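Re: [Grullora-list] shared room, boards + Feb dates
From: Loukia Koutsoukos
1/31/24
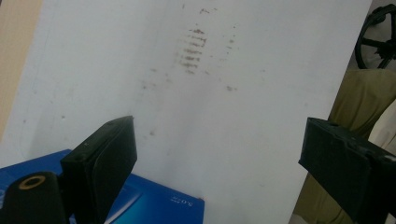

White board, brown marks near the top, Tranel room

Loukia, all,

Quick one, on my phone between things. Answers to yours under each bit.

> Loukia Athanasiadis wrote:
> Can we please settle the block printing weekend. I need to know
> how many places, whether we're using the Tranel room or the one
> over Andreadis, and who is ordering ink. Last year we ran out
> of the dark brown by lunch and people were thinning it with
> whatever they could find.

Tranel room. Andreadis upstairs is cheaper but the sink is down a flight and I'm not carrying trays up and down again, my knee is still not right from the last time. Tranel has the long tables and you can park behind it.

Nine places. I know people want more. With nine everybody gets a turn at the press without standing in line, and with twelve we had the line out to the hallway.

Ink: I'll order. Going with Prernska again for the water based, dark brown and the rust. If anybody wants oil based bring your own plus your own rags and take the rags home with you. Not kidding about the rags.

> Also what is left in the account? I heard two different numbers.

3,215 as of this morning. The 3,000 people keep quoting is from before the January dues came in. Room deposit comes out of that, havent paid it yet, will do it tomorrow.

> And can we do something about paper. The cheap stuff buckled.

Yes. Heavier stock this time. I have a lead on offcuts from a frame shop, roughly 30 sheets, bigger than we need so we can tear them down. They're a warm white, not bright. Fine for practice and fine for finals too if you ask me. If you have a paper you love, bring it, no need to ask.

Things I still need from people:

Your name by reply, to the list, not to me direct (I lose them). Say if you've carved before. Say if you need a set of gouges, we have some to lend but two of the small v's are in bad shape and want sharpening. Anyone got a strop?

Carve your block BEFORE you come if you can. Half of last year went on carving and then there was a rush on the printing at the end and a lot of sad muddy prints, mine included.

Date still open, either first or second weekend in February. I lean second, gives the ink time to ship. Shout if thats bad.

Aprons. Bring one.

More when I've talked to Tranel abuot the key.

Loukia K.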